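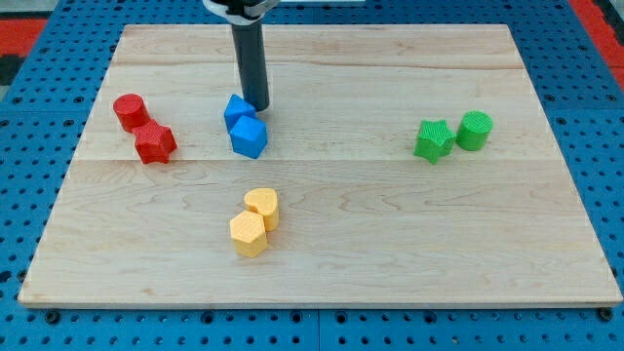
Kirsten Skov thought the first version of our shopping list had the wrong thing at the top. She wrote in the margin that we were asking for a second arm before we had said how many hours the first one is used, and that a reader with money would stop there. We have rewritten the report after her comment, and the list is now in another order.

Planning the equipment for a block sorting cell
Project report, second semester
Troels Vigfúsdóttir, Tove Hallgrímsson, Hafþór Kárason

1. Background

Our course gave us the use of one robot arm and one work table in the Dalsgaard building. The task we chose is simple to explain. Small plastic blocks of different shapes and colors lie on a wooden board, and the robot must push them so that blocks of the same color come together in pairs. The robot does not grasp anything. It has a straight black rod as a tool, and it moves the blocks only by pushing with the tip.

The other groups who will use the table next year have asked for something similar. Our supervisor, Teresa Costello, therefore asked us to write down what the cell needs, what it costs to keep it working, and what should be bought first. This report is the result. The programming part of the project is described in a separate paper and we mention it only when it has influence on the purchases.

2. What we have now

The base is a blue pegboard with round holes. It was in the room before us and we did not pay for it. On top of it lies the wooden board. The blocks are red, blue, green and yellow, with two different shapes in every color: for example, the red ones are a cylinder and a star, and the yellow ones are a heart and a hexagon. The blue pair is a cube and a triangle. For green we have again a star and a cylinder, and this repetition was intentional, so the program cannot guess the color from the shape.

The arm belongs to the department and is shared with another course. We have it in the mornings and on Thursday until the evening. The computer is also shared, and this has been a larger problem than the arm, as we explain in section 4.

3. What wears out

When we started, we believed that the expensive parts would decide the budget. After one semester we see it differently. The arm has not given us any trouble. The small things have taken most of our time.

The blocks. The corners become round from pushing, and the star shapes are the worst, because the points catch on the wood. A block with a damaged point turns in another direction than a new one when it is pushed, and then the results from the two weeks cannot be compared. We did not plan for this. In the middle of the semester we had to replace the stars and repeat a part of the tests. New blocks need several hours on the printer, and the printer queue in the building is long before every deadline.

The board. A wooden surface looks nice and gives good contrast to the four colors, but the friction is not the same everywhere. Across the grain the blocks move slower than along it, and Hafþór noticed that they sometimes hesitate near the seam across the middle. We sanded the board once. It helped for the seam, but it also changed the friction in general, so the earlier measurements had to be marked as "before sanding". For next year we recommend that a spare board is bought at the same time as the main one, from the same supplier, and kept closed in its package.

The rod. The tip is rounded, and it must be rounded, otherwise it scratches the wood when the height is set too low. We set the height too low twice in the first month. A replacement rod is cheap, but it must be ordered from Gollari, and delivery took so long that Tove made a temporary one in the workshop. The temporary rod was slightly shorter, and all the heights in the program had to be corrected.

4. Time as a cost

Our first budget had only prices. Teresa Costello asked us to add hours, and we are glad that she did. We kept a log of all the sessions, 40 hours in total with the arm switched on. The log shows that we lost most of our time in three ways: we waited for the shared computer, we put the blocks back by hand between the runs, and we calibrated the camera again after the other course had moved it.

The last one could be solved with a fixed bracket and a label. The bracket costs less than one of the lunches we missed. The second one is more difficult. After every run one person must spread the blocks again before the robot can begin, and the person gets tired and starts to put them in the same places. We tested a printed sheet with 100 starting positions, and the person takes the next line on the sheet each time. It made the results better but it did not make the work faster.

5. The second arm

In our first version we asked for a second arm, so that two groups could work at the same time. We have an offer from Sastotham and a verbal price from Jaltine. The Jaltine arm is cheaper, but its controller needs a license for every year, and after three years the difference in price is gone. The Sastotham offer includes the controller and one day of training, but not the mounting plate.

Kirsten's comment made us look in the log again. The arm was free in almost every afternoon when we wanted it. What was not free was the computer. A second arm connected to the same computer would therefore not have given us more sessions. We now propose that the department buys one more computer first, uses the cell for one more semester, and keeps the same log. If the log is full, the second arm can be discussed again with real numbers.

Tove does not fully agree with this, and we want to say it openly. Her opinion is that an arm which breaks in the week before the exam leaves all groups with nothing, and that a spare arm is an insurance even when it stands in the cupboard. We could not find out how long a repair takes. Sastotham answered that it depends on the part. This question should be asked again before the decision in August.

6. Proposed order of purchase

First: a computer which stays with the cell and is not lent out.
Second: a camera bracket, fixed to the table frame.
Third: 2 wooden boards of the same delivery.
Fourth: 2 rods from Gollari with the same length as the present one, measured when they arrive.
Fifth: filament in the four colors, and a reserved evening on the printer at the start of the semester, so that a full spare set exists before the first test.
Later, and only if the log supports it: the second arm with a mounting plate.

The first five items can be paid from the ordinary course budget if the computer is an ordinary office model. We tested our program on Hafþór's own laptop and it ran without delay, so a special graphics card is not needed for this task. A group that wants to train larger models should make its own calculation.

7. What we would do differently

We would start the log on the first day. Ours begins in the third week, and for the time before it we have only our memory and some messages between us. We would also write the date of printing under each block with a pen. When the stars were replaced, one old star came back into the box, and we used it for two days before Tove saw the worn points.

The drawings for the blocks and the sheet with starting positions are in the course folder. The new groups may change them, but we ask them to save the changed version under a new name, as our program still reads the old one.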